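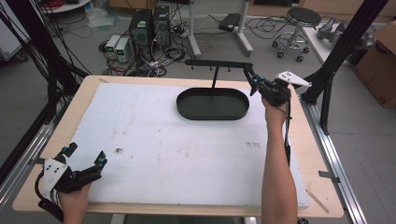 Last updated 2022-08-25

About Usstead Seeds

We grow, clean, pack and mail vegetable seed from a farm just outside Danholm, and we love doing it! Most of what we sell is beans and squash, with kale, peas, lettuce and a few tomatoes filling out the catalog. Everything in it is open-pollinated, so you can save seed from your own plants and never buy that variety from us again if you don't want to. (Plenty of our customers do just that, and then they write to tell us how it went, and we're thrilled every time.)

Usstead started as a bean swap in a church hall. People brought jars and shoeboxes and old pill bottles full of beans their grandparents had grown, and quite a few of those beans had no name at all, or they had three. After a couple of winters the swap had outgrown the hall and a handful of us had outgrown our backyards, so we rented a field. We now farm 7 acres, which sounds like a lot until you try to keep two kinds of squash from crossing with each other.

The catalog has 50 varieties this year. We could list more, and every winter there's a long argument over which ones to add, but we want to have grown every one of them ourselves, in our own wind and our own heavy clay, before we put it in a packet. If a pea falls over in Danholm we'll tell you it falls over. It may still be the best pea you ever ate.

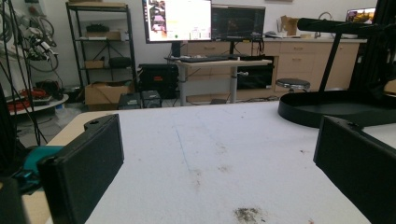
Two of our varieties get asked about more than all the rest, so they get a little space of their own.

Suner is a winter squash, flat and ribbed, dull orange outside and very deep orange inside. It came to us at the swap with a note that said "keeps till the rhubarb," and it does. The vines are huge. Give them a fence or a corner you don't care about. The flavor keeps getting better in storage, so please don't eat them all in the fall, however good they look on the counter!

Fjeld is a kale, short and curly, bred for nothing in particular as far as we can tell except refusing to die. We pick it out of the snow. It goes sweet after a hard frost, and in spring it throws up flower shoots that you can cook just like broccoli – a lot of people miss that part and pull the plants too early. Leave a few standing for the bees and you'll have seed by midsummer.

How we work

Beans are pulled by hand and hung in the barn until the pods rattle. Squash seed gets scooped, rinsed and spread on screens. We test germination on every lot in the fall, and anything that comes in low goes into our own soup or our own chickens. The test date is printed on each packet so you don't have to guess how old the seed is. There are 6 of us here all year, more at harvest, and all of us take a turn at the packing bench and at the mailbox. If you write with a question about your beans, the answer will come from someone who has weeded them.

Winter is the busy season. Last December we mailed 1,042 orders, and by the end of it we had run out of envelopes, tape and Fjeld, in that order. We've grown a bigger patch of Fjeld this year.

The most common question we get is when to plant beans.
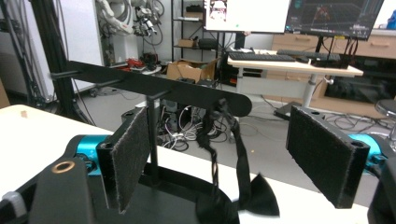
One customer up the valley told us that she waits until she can sit on the bare ground in her garden long enough to drink a cup of coffee, and that she hasn't lost a row to cold soil yet. We've been passing her method along ever since. Soil thermometers are fine too, but the coffee is nicer.

You can visit the fields in late summer, when there's the most to see. Send us a note first so we can tell you which gate to use and whether the lane is too muddy for a small car. Bring a jar of beans if you have some. We still swap!

Print this page
E-mail this page

Recent items
Saving squash seed without a mess
Why your lettuce bolted
What's in the fall catalog
Fjeld kale: cooking the flower shoots
Pole beans on a short season

Comments

I bought Suner two years ago and the last one went into soup in April. Skin like a boot but wow, that color. Will you have the larger packets again?

Reply from Usstead Seeds: Yes, the larger packets are back this fall. April is impressive!

Can Fjeld grow in a pot? I only have a balcony and it's pretty windy up there.

We had ours in a big tub by the back steps all last winter and it did great. Just keep it watered when it isn't frozen.

My grandmother had a bean that looked like your brown one with the white eye, only rounder. I have half a jar of them and no idea if they'll still sprout. Can I mail you a few?

Reply from Usstead Seeds: Please do! Wrap them in paper, not plastic, and write down anything you remember about how she grew them.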